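Plundura ouvre à Pullau un atelier de tri et de nettoyage à sec des légumineuses

Pullau, mars. La société Plundura, spécialisée dans le conditionnement de légumes secs, met en service un atelier consacré au tri manuel et au nettoyage à sec des plans de travail. L'installation occupe 118 m² et regroupe 6 postes, équipés par le fabricant de mobilier Väisänen.

L'atelier traite les mélanges de calibres hétérogènes, notamment haricots rouges et haricots mungo, dont la séparation par tamisage laisse un résidu à reprendre à la main. Chaque poste comprend un plateau clair à revêtement mat, une brosse et une pelle de table. L'emploi d'eau est exclu pendant la production ; les graines dispersées sont regroupées en tas, puis ramassées. 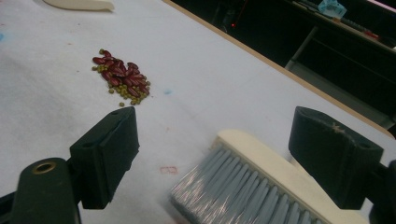 Le protocole, référencé Skoleris, fixe la hauteur du plan de travail, le sens de brossage et la fréquence de remplacement des revêtements. Il prévoit un contrôle visuel de la surface entre deux lots. Les traces superficielles sont tolérées ; toute déchirure entraîne le remplacement immédiat du revêtement.

« Les petites graines rondes roulent au-delà de la zone de travail et se retrouvent dans le lot suivant. Le brossage se fait donc toujours de l'extérieur vers le tas », indique Teemu Vuorinen, responsable technique de Plundura.

Au cours de la phase d'essai, 141 lots ont été traités selon ce protocole. La formation des opérateurs est assurée par Ildikó Kelemen, chargée de la qualité. Le manuel d'atelier et les fiches de poste sont disponibles sur demande auprès du service technique, poste 242.

À propos de Plundura
Plundura trie et conditionne des légumineuses sèches destinées à la restauration collective et à la vente en vrac. Son siège est situé à Pullau.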